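Folding on the Big Bed

Posted in Home and Family | 15 comments | 48 shares

March again, and I have gone back to doing all my folding on the bed. I did try the table for a while, I truly did, but there is something about a wide pink flowered sheet that makes even a pile of winter clothes look friendly.

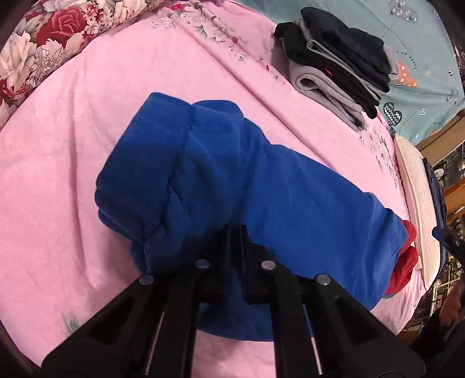
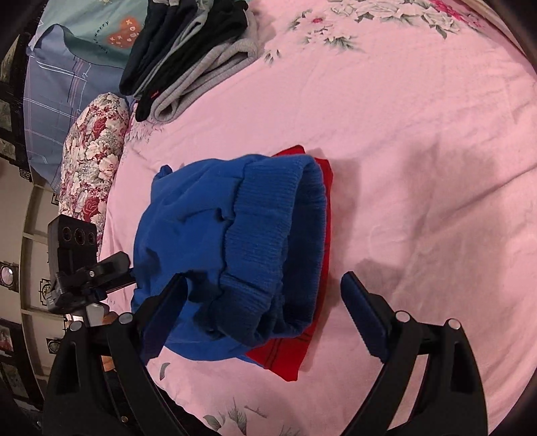 Page last changed: March, 5 comments since then

It's the blue things that always give me trouble, with the red ones peeking out from underneath! Thick, soft clothes just don't want to lie flat. My friend Lesia Kuzmenko (hello Lesia, I know you read these) folds sleeves in first, then bottom to top, and hers come out like a shop shelf in Oakley. Mine come out like bread rolls. I have made my peace with bread rolls, mostly, and they do fit nicely side by side in the deep drawer.

I like to do it in the late afternoon with the radio going and a cup of tea on the windowsill, two or three things at a time, stopping whenever I feel like it. Severyn wants his sweaters hung up, and I keep telling him the shoulders go all pointy on the hanger, but he's a grown man and it's his closet.

Next up is the shelf of scarves, if I can find the other half of them. Tell me how you do yours, I do love reading your answers.

Share this post | 2 likes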